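[greifer-beschaffung] Re: Bedarf zweites Halbjahr, Handgreifer + Kleinkram

Von: Rhonda Dhillon
An: greifer-beschaffung
Datum: 14. Juni 2021
Betreff: Re: Bedarf zweites Halbjahr, Handgreifer + Kleinkram

Hallo zusammen,

nur schnell zwischen zwei Terminen, deshalb bitte Tippfehler überlesen. Antworten stehen unter Gaetanos Punkten. Was ich nicht kommentiere, ist für mich ok so.

Gaetano Gentile schrieb:

> Hallo Liste,
>
> ich muss die Anmeldung für das zweite Halbjahr fertig machen und habe
> von den Bechern bisher nur halbe Sätze bekommen. Könnt ihr bitte
> sagen, was davon stimmt:
>
> 1. Handgreifer. Wir haben im Moment 4 Stück, alle von Plirnico.
> Gewünscht wurde Aufstockung. Auf wie viele? Und gleiche Bauart oder
> das neue Modell mit den breiteren Fingern?

Eins mehr, also 5. Nicht mehr, auch wenn alle mehr wollen. Wir arbeiten paarweise am Tisch, und der fünfte ist reine Reserve, damit nicht wieder ein Paar rumsitzt, wenn einer beim Kalibrieren ist. Gleiche Bauart, bitte unbedingt. Wenn wir die Finger wechseln, passen die alten Aufnahmen vom März nicht mehr zu den neuen und dann diskutieren wir das ganze Halbjahr, was man zusammenwerfen darf.

Die breiten Finger hätte ich gern mal als Leihstellung. Ohne Kaufzusage. Plirnico hat das am Telefon angeboten, schriftlich hab ich nichts. Gaetano, kannst du nachhaken? Ich komm da diese Woche nicht mehr zu.

> 2. Preis. Im Angebot steht 1057 Euro pro Stück netto, Fingersatz ist
> dabei, Kamerahalterung nicht ganz klar. Letztes Mal war es anders
> aufgeschlüsselt. Vergleicht das jemand?

Hab ich verglichen. Die 1057 sind ohne Kamera, aber mit Halterung. Letztes Mal stand die Halterung als eigene Zeile drin und der Greifer selbst war dafür billiger, unterm Strich nimmt sich das wenig. Bitte trotzdem im Auftrag ausschreiben „inkl. Halterung“, sonst fehlt die wieder im Karton und keiner ist es gewesen.

Kamera brauchen wir nicht neu, im Schrank liegt noch eine. Kabel dazu aber schon. Das lange, nicht das mit dem Winkelstecker, das drückt gegen den Griff.

> 3. Ersatzfinger. Da steht in der Liste nur „einige“. Damit kann ich
> nichts anfangen, ich brauche eine Zahl oder einen Betrag.

Ja sorry, das „einige“ war von mir. Ein Satz pro Greifer. Wenn der Betrag zu hoch wird, dann lieber erst mal die Hälfte und Nachbestellung im Herbst. Die Finger an sich gehen selten kaputt, aber die Spitzen werden glatt und dann rutscht der Becherrand weg. Man merkt es daran, dass die Leute fester zudrücken. Das sieht man hinterher auch in den Daten, unschön.

Schrauben bitte mit dazu bestellen. Die kleinen oben am Finger. Ich weiß, Centartikel, aber ich hab letzte Woche eine geschlagene Stunde auf dem Boden gesucht.

> 4. Verbrauchsmaterial. Becher, Halter, Auflagen. Läuft das über euer
> Budget oder über Büromaterial? Die Verwaltung hat beim letzten Mal
> zurückgefragt, warum wir so viele Kaffebecher brauchen.

Über unseres. Bitte als „Versuchsmaterial, Papier“ anmelden und nicht als Becher, dann ist Ruhe.

Zur Sache selbst: Wir bleiben bei den geriffelten. Die glatten sind günstiger, das stimmt, aber sie lassen sich im Stapel viel schlechter vereinzeln, da kommen gern zwei auf einmal mit. Genau den Fall wollen wir zwar auch mal aufnehmen, aber nicht aus Versehen. Bei den geriffelten greifen die Finger in die Rillen und der Becher dreht nicht so leicht weg.

Verbrauch: im Frühjahr haben wir fast 200 weggeworfen. Klingt viel, ist es aber nicht. Einmal eingedrückt ist der Rand nicht mehr rund und der Becher stapelt sich nicht sauber zurück. Ich würd den gleichen Posten einfach noch mal ansetzen und einen Karton Luft drauf. Nicht aus verschiedenen Chargen mischen, bitte dem Händler so sagen. Der Durchmesser schwankt sonst minimal und das macht beim Ineinanderstecken schon was aus.

> 5. Halter. Grelia hat die Drahthalter mit Holzfuß, Fukenska hat so
> etwas aus Kunststoff, deutlich billiger. Chisholm hat geschrieben,
> ihnen sei es egal. Ist es euch egal?

Nein. Draht, Grelia. Bei Kunststoff ist die Wand zu, da kommt man mit dem Greifer seitlich gar nicht an den Stapel, nur von oben. Beim Draht geht beides. Dass die Stäbe manchmal im Weg sind, ist gewollt, da muss man eben drumrum. Wenn Chisholm die Kunststoffdinger nimmt, von mir aus, aber dann müssen sie das in ihren Aufnahmen vermerken. Sonst steht das später alles unter „Becher stapeln“ in einem Ordner und kein Mensch weiß mehr, welcher Halter das war.

Zwei haben wir, einer dazu wäre schön. Ist aber der Posten, den ich als erstes streichen würde.

> 6. Tischauflage. Weiß lassen oder die graue Matte?

Weiß lassen, kostet nix. Die graue Matte hatte Chisholm vorgeschlagen wegen der Reflexe. Kann man machen, ist mir aber keinen eigenen Posten wert. Falls am Jahresende was übrig ist.

> Abgabe ist bei mir, sobald ihr alle durch seid, spätestens aber vor
> der Sommerpause. Danach ist das Formular zu und wir reden über
> nächstes Jahr.
>
> Gruß
> Gaetano

So. Noch drei Sachen, die bei Gaetano nicht vorkamen:

Robtoerarm: steht NICHT auf dieser Liste. Es kam zweimal die Frage. Der läuft über den Investitionsantrag, und der ist noch nicht entschieden. Bitte auch nicht als „optional“ reinschreiben. Das hatten wir voriges Jahr, dann wird das optional gestrichen und der Antrag gleich mit. Was wir jetzt kaufen, muss auch dann Sinn ergeben, wenn der Arm erst nächstes Jahr kommt. Tut es ja, mit den Handgreifern sammeln wir sowieso weiter.

Wartung: Plirnico bietet einen Vertrag an, Preis auf Anfrage. Ich bin dagegen. Was an den Dingern kaputtgeht, tauschen wir selbst, und für den Rest gibt es Gewährleistung. Wer es anders sieht, bitte jetzt melden und nicht erst wenn das Formular zu ist. Einzige Ausnahme wäre für mich die Mechanik im Griff, die ist verklebt, da kommen wir nicht dran. Gaetano, falls du eh mit denen telefonierst, frag doch was eine Einzelreparatur kostet.

Lieferzeit: im März haben wir ewig auf die Finger gewartet. Diesmal bitte einen Termin ins Bestellschreiben. Teillieferung ist ok, Greifer zuerst, Becher können nachkommen — Halter auch. Kabel bitte zusammen mit dem Greifer, sonst liegt er rum.

Zur Reihenfolge, falls gekürzt wird (wird es bestimmt): erst dritter Halter weg, dann die Hälfte der Ersatzfinger. Den Greifer selber und die Becher bitte nicht anfassen. Ohne Becher steht alles, so blöd das klingt.

Ach ja, Aufbewahrung. Wenn der neue Greifer kommt, ist im Schrank kein Platz mehr. Das obere Fach ist voll mit dem alten Fukenska-Zeug, das seit Ewigkeiten keiner benutzt. Kann das weg? Wenn ich bis Ende des Monats nichts höre, pack ich es in Kisten und stell es runter ins Lager. Beschriftet natürlich. Wegwerfen tu ich nix ohne Unterschrift.

Inventarnummern vergibt wieder Gaetano, oder? Bitte diesmal Aufkleber auf den Griff und nicht auf die Finger, die Finger wandern von Gerät zu Gerät.

Muss los. Wer noch was hat, bitte an die Liste und nicht nur an mich, ich verlier sonst den Überblick. Aufbau am Tisch hängt unten dran, wegen Halter und Bechersorte.

Gruß
Rhonda
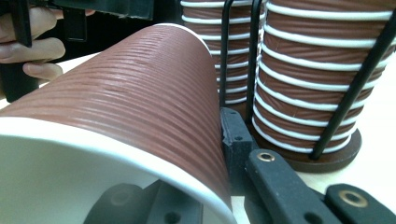

Kategorie: Beschaffung > Versuchsmaterial

Bechersorte braun geriffelt, innen weiß, mit weißem Rollrand. Drahthalter schwarz auf rundem, dunkelbraunem Holzfuß, so wie der soll der dritte auch sein. Nachtrag noch für Gaetano: den Holzfuß bitte ausdrücklich in die Bestellung schreiben, Grelia hat den gleichen Halter auch mit Blechfuß und der kippt. Kabellänge schick ich morgen, muss erst nachmessen. rd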